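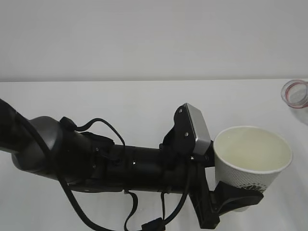 클루서섬(Clusetham), 2020년 12월 16일 수요일

4.3 종이컵 파지 작업 안전 수칙

두 손가락 그리퍼로 종이컵처럼 눌리기 쉬운 용기를 다룰 때 적용한다. 금속 용기는 4.4를 따른다.

1. 작업 전 비상정지 버튼을 눌러 팔이 멈추는지 확인하고 점검표에 적는다.
2. 그리퍼 쪽 케이블을 손으로 따라가며 꺾인 곳과 벗겨진 곳을 살핀다. 팔을 뻗은 자세에서도 케이블이 당겨지지 않아야 한다.
3. 늘어진 케이블과 스트랩이 손가락 링크에 닿지 않도록 정리한다.
4. 컵은 빈 것만 쓴다. 다른 용기는 컵의 이동 경로 밖에 둔다.
5. 첫 파지는 저속 모드에서 한다. 컵 벽이 눌리면 파지력을 한 단계 낮추고 다시 시작한다.
6. 컵을 기울이는 동작은 손끝이 컵을 잡은 상태에서만 실행한다.

주의: 팔에 전원이 들어와 있는 동안 반경 400 mm 안에 손을 넣지 않는다. 컵이 떨어져도 정지 상태를 확인한 뒤에 줍는다.

참고: 손끝 패드는 파지 1,000회마다 교체한다. Bovetex 패드를 쓰는 틸럼(Tilham) 작업장도 주기는 같다. 교체 후에는 시험 파지를 20회 하고 결과를 남긴다.

7. 작업이 끝나면 그리퍼를 열고 팔을 대기 위치로 보낸 다음 전원을 끈다.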